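4. Fitting the wall rail

1. Mark a level line 86 inches above the finished floor.
2. Drill at each mark and press in the Gumico plugs.
3. Hang the rail from the center screw, then fit the ends.

Caution: Do not load the rail past 83 pounds. 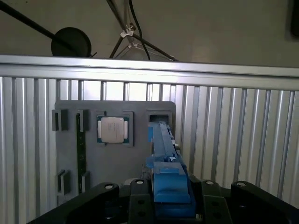 Photo: Anathi Le Roux / Widmer

4. Check the rail with a level before the final tightening. Loosen the end screws to adjust.
5. Snap on the end caps (part 778).

Note: Costeo panels need the longer screws from bag B.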